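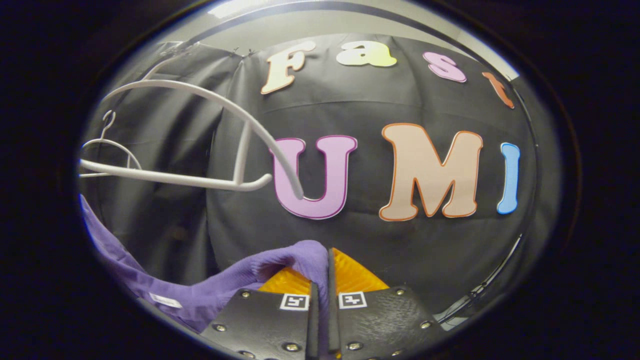 **Nelleo publishes its care routine for hand-held gripper tools**

Draditz, August 2023

Nelleo, a small workshop for automation equipment in Draditz, has today made public the routine which its technicians use to set up, look after and repair hand-held gripper tools. The document is free of charge. It can be used by any team which works with tools of this kind on cloth and clothing.

The routine was written during the Kolev project, which started in January. In this project, people pick up garments with a hand-held gripper and put them on hangers, and the camera on the tool records the work. The recordings are later used for teaching robot arms the same task. The quality of the recordings depends very much on the condition of the tool. When a strip is worn or a marker has moved, the fault is often noticed only after the session, and then the work must be repeated.

By the end of July the Kolev bench had recorded 3,179 garment handlings. All faults found during this time were written in one notebook, and the routine follows the notebook closely.

**What the routine contains**

The daily check has 7 steps and is done before the first recording:

1. Wipe the camera lens with a dry, soft cloth.
2. Look at both markers. The corners must lie flat and the white border must be clean.
3. Open and close the jaws slowly. They must move evenly on both sides.
4. Press each screw on the plates with the fingertip and tighten any that moves.
5. Clean the gripping strips of threads and fluff.
6. Bend the ribbed fingers gently by hand and look for small tears between the ribs.
7. Make one short test recording with a garment and check that both markers are found with the jaws open and with the jaws closed.

After every 200 handlings the gripping strips are taken off and inspected on the back side. A strip that has become smooth is replaced, and the strip on the other finger is replaced together with it. Two strips of different age do not hold thin fabric equally, and the garment turns in the grip.

Scratches on the plates are not a reason for repair. They should only be noted if they come near to a marker.

**Repair of fingers and markers**

The second part explains how to change a finger. The plate stays on the tool during this work. The outer screws are loosened first, then the inner ones, and the new finger is fitted without force. After a change of finger, the opening width must be measured again and the new value must be entered in the settings of the recording software. At Nelleo this step was forgotten two times in the spring, and one full day of recordings could not be used.

A loose marker should not be glued again. It is removed completely, the place is cleaned, and a new printed marker of the same size and number is attached.

**Availability**

The routine can be requested in print or as a file from the Nelleo office in Draditz. A version for the fixed cell in Nerisden, where the same type of fingers is mounted on a robot arm, is in preparation. Comments and corrections from other workshops are welcome and will be included in the next edition.

**Contact**

Nelleo, Press Office, Draditz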